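Reading time: 2 min

Home Reviews Workplace Archive

Hisel litter arm, after two months at Jundstead

Jundstead is a cat boarding house, and the tray work used to take most of the morning shift. Henrique Arruda did nearly all of it by hand.

The Hisel arm is slow. It needed 79 seconds for a tray I do in half that. It also wants the bin and tray set out the same way every time, so one person still does the laying out. What changed is the bending - Henrique now sets up, checks and changes liners, and has his mornings free for feeding and medication. He was worried about his hours in April. They stayed the same, but the job is more watching than doing, and he finds it dull.

Support from Fuentealba was quick. I'd give it 8 out of 10.

Ignacio Figueroa
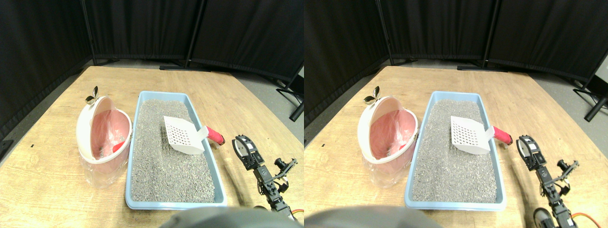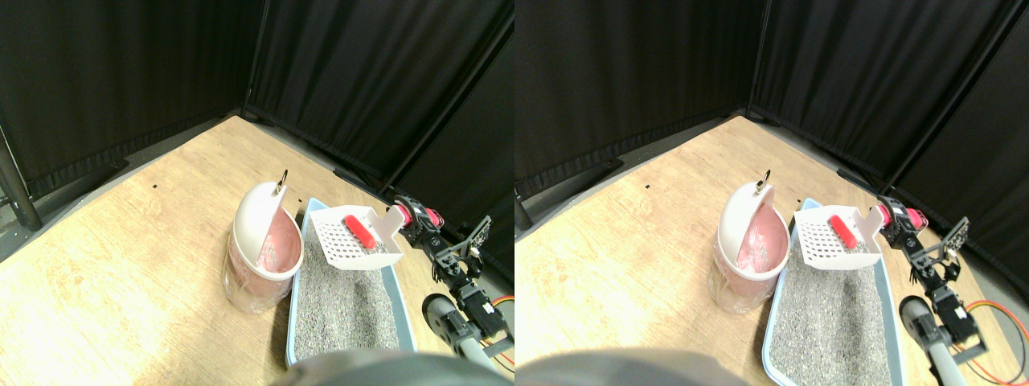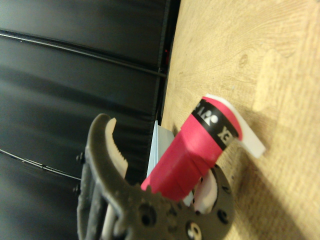 Tray, scoop and bin in the first two; a close view of the gripper in the last.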